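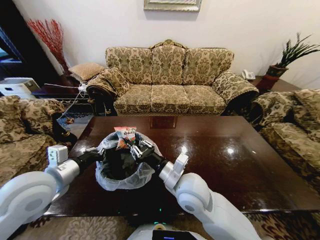

2 min read

Ticket 718: Liner keeps sliding into the basket
Product: Serero small wastebasket
Status: open
Last updated: August

Reported by Ville Hyvönen. The basket gets used on the living room coffee table when snack packets are cleared up. The white liner is folded over the rim, but after a few packets one side drops in and trash ends up between the bag and the wall.

Tried so far:
- Jostel liners, large. Too wide, lots of loose edge.
- Jostel liners, medium. Held for 2 days, then slipped.
- Wiped the rim with dish soap and dried it. No change.

Reply, 14:20: Rim measures about 47 cm around. The medium liner is cut for a wider basket. Gather the extra plastic at the back, knot it, then fold it over the rim. Small liners are out of stock at Plustholm.

Reply, 16:05: Knot holds with light trash. Still slips when the bag is pushed down by hand. Please leave open until the small size is in.

Contact Plustholm support | © Plustholm | Back to top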